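Running the Stedberg calcium model in Daltar

These steps load the Stedberg cell model into Daltar, run it with the standard settings and export a trace you can compare with the published curves. You need Daltar and a copy of the model folder from the Clillevness repository.

Loading the model

Unpack the folder and leave the file names as they are. The main file calls the parameter file by name and will stop with "missing component" if it has been renamed. In Daltar, choose File, then Open Model, and pick the main file. The variable list on the left should fill in after a few seconds. If units show up in red, open Preferences and set the time unit to milliseconds.

Setting up the run

Open the Run panel and enter:

Start time: 0
End time: 1,179
Output step: 1
Solver: stiff

The default solver will start but usually gives up near the first stimulus. Leave the tolerances alone for the first run. The stimulus is applied at 575 ms, so the trace before that point should be almost flat. If it drifts, the initial values were not read. Close the model and open it again.

Press Run. On an older laptop this takes about 10 seconds.

Changing a parameter

Click the parameter in the list and type the new value. Press Enter before you press Run, or the old value is used. To see the effect of a weaker pump, set pump_rate to 66 and run again with Keep Previous Trace checked. The second curve is drawn over the first in a different color.

Exporting

Choose File, Export, Table. Use commas as the separator. The first column is time and the others follow the order of the variable list. Daltar does not save your parameter changes in the table, so write them down or save the session as well.

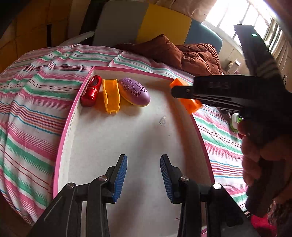 Open box on a striped bedsheet

Known problems

The version packaged for the Toledo workshop has an older parameter file and gives a lower peak. Replace it with the one in the main folder.

If Daltar closes when you zoom in on the plot, turn off Smooth Lines.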